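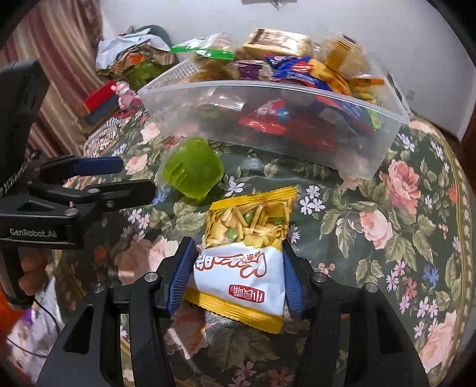
How hard should I squeeze on a light packet?
Just until both pads touch and the packet stops sliding. Any more and you crush what's inside and the pads wear faster.

Section 4. First pick and place session

Do Section 3 (charging, pairing) first. If the status light is still amber go back, don't start here.

4.1 Before you pick anything up

1. Check pivot screws on both grippers. Finger tight plus a quarter turn with the supplied key. No more.
2. Wipe the finger pads. Damp cloth, no alcohol.
3. Open and close each gripper all the way, five times. Should feel even on both sides.
4. Route the cable off the back of your wrist. Leave slack.
5. Start the Losside app, pick Two Hand, wait for the beep.

Note: one beep = ready. Two beeps = only one gripper found. Wake the other and redo step 5.

CAUTION: Keep fingers out of the linkage when closing. It pinches.

4.2 Set up the table

1. Normal table height, standing or sitting. Either works.
2. Patterned tablecloths are OK. Glass tops and mirrors are not, tracking drifts.
3. Put the bin within easy reach. Clear bins are fine.
4. Mixed items are best. Snack packets, small bags, pouches. Not all the same size.
5. Lights on. Avoid a bright window right behind the bin.

Note: you don't need to clear the whole room. Normal household stuff in back is fine, the Losside kit is made for it.

4.3 Picking flat packets

1. Come in from above, gripper open a bit wider then the packet.
2. Line up one pad with each long edge.
3. Close slow.
4. Lift straight up, a hand's width. Pause one second.
5. Move to the bin, lower, open. Don't drop from height.
6. Pull back clear of the bin before the next pick.

If the packet folds up in the middle: you closed too fast, or too far from the center. Set it down, flatten, try again. Keep recording, misses are useful.

If it slips: check pads for crumbs or grease. Still slipping, swap pads (Section 7).

CAUTION: No open food, no glass, nothing over 200 grams in one gripper. Use both for heavier stuff.

4.4 Using the second gripper

Hold it still and nearby when not in use, fingers pointing in toward the work. Don't park it on the table, it times out and you lose the pairing. Good for steadying the bin or holding a bag open.

4.5 Ending a session

1. Set down whatever you're holding.
2. Both grippers closed, hold for two seconds. App saves.
3. Wait for upload bar to finish before closing the app. Long sessions can take 14 minutes on slow wifi.
4. Unplug cable at the connector. Don't pull on the wire.

Note: storage holds 2,000 picks. After that the app asks you to upload first. It will not overwrite anythng.

Pads: check every session, replace when the ribs go smooth. Order from Braltard, ask for the ribbed set.

Problems with pairing or drift: Do-yoon Cho, Losside support desk, mornings only. Have your kit number ready, it's on the card in the lid.

Next: Section 5, Soft Bags and Bottles.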